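Home > Opinion > Driltholm: let the night kiosks stay where they are

By Adelino Lobo
November 10, 2021

The city council of Driltholm wants to move the night kiosks out of the old center. I have lived here for 34 years and I think this is a mistake.
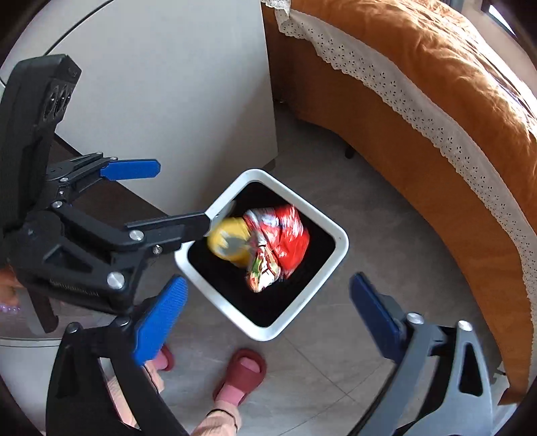
The proposal came in March from councilor Sverre Solheim. Kiosks that sell food and drinks after midnight would lose their permits in the streets between the harbor and Lenance Square. They could ask for a new place near the bus station, where almost no one lives and, I must add, almost no one walks.

Mr. Solheim speaks of noise and of litter. I do not laugh at these complaints. My bedroom window is over Skoto, the kiosk on my corner, and in summer I hear every conversation about who will pay for the fries. But the people who make this noise come out of the bars, and the bars keep their permits. If the kiosk goes, they will stand in the same street at the same hour, only hungry.

The council sent a letter to 76 addresses in the center and gave us 4 weeks to answer. The letter asked if we "experience nuisance at night." Of course we do. It did not ask if we want the kiosks to leave, and this is a different question. I wrote my answer in the margin because there was no box for it.

I think also of the owners. Hung, the noodle kiosk behind the church, has been in one family since before I arrived. Its customers at two in the morning are taxi drivers, nurses, and the men who clean the tram stops. For them the light in that window is the only warm meal on the way home. The bus station is in the wrong direction.

There are smaller measures. The council could ask for an earlier closing hour on weeknights, and it could empty the street bins once more before morning — the kiosks already offered to pay a part of this. It could try that for one summer and then count the complaints again.

The vote is in 3 weeks. Residents may speak at the meeting if they register at the town hall desk before noon the day before. I have registered.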